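4.3 Anfahrpose für Demontageaufgaben einrichten

Dieser Abschnitt beschreibt, wie in Curnico eine Anfahrpose über einem liegenden, geöffneten Gehäuse angelegt, geprüft und an den Bahnplaner übergeben wird. Vorausgesetzt werden eine abgeschlossene Hand-Auge-Kalibrierung (Abschnitt 3.6) und ein geladenes Zellenmodell. Das Anlegen von Greifposen folgt in Abschnitt 4.4.

Begriffe

Anfahrpose: Pose des Werkzeugmittelpunkts (TCP) mit Sicherheitsabstand zum Werkstück. Von ihr aus beginnt jede kartesische Zustellbewegung.
Sperrvolumen: Bereich im Werkstückkoordinatensystem, den der Planer für Arm, Greifer und Leitungspaket ausschließt.
Zustellachse: Achse, entlang der sich der TCP zwischen Anfahrpose und Greifpose bewegt.

VORSICHT
Werkstück vor Arbeitsbeginn vom Netz trennen. Der Handbetrieb mit reduzierter Geschwindigkeit bleibt bis einschließlich Schritt 14 aktiv. Der Zustimmtaster muss jederzeit erreichbar sein.

Werkstück registrieren

1. Gehäuse mit der offenen Seite nach oben auf die Arbeitsfläche legen und gegen Verrutschen sichern.
2. Arm in die Beobachtungspose fahren und im Menü Wahrnehmung den Befehl Szene aufnehmen wählen.
3. Im Punktwolkenfenster die Oberkante des Gehäuses markieren. Curnico legt daraus das Koordinatensystem part_frame an.
4. Ausrichtung der z-Achse prüfen. Sie muss aus dem Gehäuse heraus nach oben zeigen. Bei falscher Richtung Achse umkehren wählen.
5. Registrierung mit Abgleich starten verfeinern. Liegt die angezeigte Restabweichung über 2 mm, Schritt 3 mit einer neuen Aufnahme wiederholen.

Hinweis: Spiegelnde Blechflächen erzeugen Lücken in der Punktwolke. Der Parameter fill_holes schließt sie nur für die Darstellung. Für die Kollisionsprüfung werden sie weiterhin als unbekannt geführt und damit gesperrt.

Sperrvolumen festlegen

6. Im Szenenbaum part_frame öffnen und Sperrvolumen hinzufügen wählen.
7. Für jeden Einbau, der nicht Ziel der Aufgabe ist, einen Quader anlegen. Netzteil, Laufwerkskäfig und Steckkarten werden getrennt erfasst, damit sie später einzeln freigegeben werden können.
8. Kabelbündel mit dem Typ deformable kennzeichnen. Der Planer vergrößert diese Volumen um den Wert von cable_margin.
9. Halterungen und Vorrichtungen neben dem Gehäuse im Zellenmodell anlegen, nicht unter part_frame. Andernfalls wandern sie bei jeder neuen Registrierung mit.

Hinweis: Leitungen am Handgelenk gehören zum Werkzeugmodell. Das mitgelieferte Modell Omeck_std enthält nur den Greifer. Bei außen geführten Leitungen ist die Hüllkurve unter Werkzeug > Leitungspaket zu ergänzen.

Anfahrpose anlegen

10. Arm im Handbetrieb über den Zielbereich fahren. Die Greiferfinger müssen vollständig oberhalb der Gehäuseoberkante bleiben.
11. Zustellachse auf tool_z setzen und die Orientierung so wählen, dass die Verlängerung der Achse kein Sperrvolumen schneidet. Eine geneigte Anstellung ist zulässig.
12. Pose unter einem eindeutigen Namen speichern, zum Beispiel approach_rear. Bezugssystem ist immer part_frame. In Basiskoordinaten gespeicherte Posen weist der Planer mit der Meldung E-PLN-FRAME zurück.

Pose prüfen

13. Erreichbarkeit testen wählen. Curnico berechnet die inverse Kinematik für roughly_sampled und danach für dense. Die Anzahl der Stichproben im Modus dense beträgt ab Werk 3.000.
14. Testfahrt ohne Greifbewegung auslösen und den Abstand der Unterarmsegmente zur Gehäusekante beobachten. Bei Unterschreitung des eingestellten Abstands hält der Arm an und die Pose wird im Szenenbaum rot markiert.
15. Bei fehlerfreier Testfahrt Freigeben wählen. Erst danach steht die Pose in der Aufgabenplanung zur Verfügung.

Häufige Meldungen

E-PLN-FRAME: falsches Bezugssystem. Pose unter part_frame neu speichern.
E-PLN-SING: Handgelenksingularität auf der Zustellstrecke. Orientierung um die Zustellachse drehen und Schritt 13 wiederholen.
W-PCL-AGE: Szenenaufnahme veraltet. Wurde das Werkstück bewegt, ab Schritt 2 neu beginnen.
W-COL-UNK: unbekannter Raum in der Zustellstrecke. Zusätzliche Aufnahme aus anderer Blickrichtung einfügen.

Hinweis: Ein Wechsel des Greifers oder der Finger verschiebt den TCP. Alle freigegebenen Posen fallen dann in den Status ungeprüft zurück und müssen ab Schritt 13 erneut durchlaufen werden.

Redaktion: Nasrin Daneshvar. Technische Prüfung: Davoud Rezaei. Stand: 17. November 2021
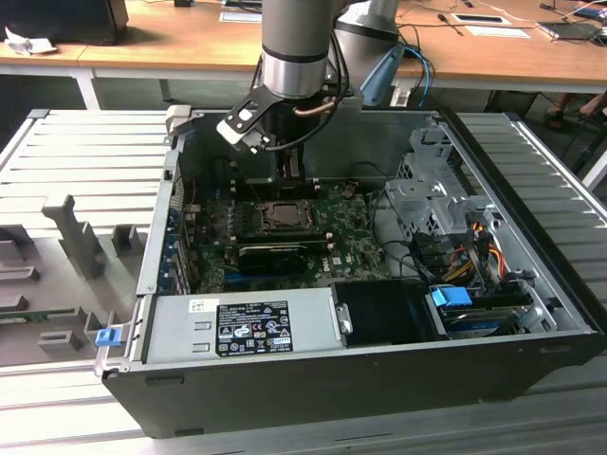
Abb. 4-3: Greifer in geneigter Anstellung über dem geöffneten PC-Gehäuse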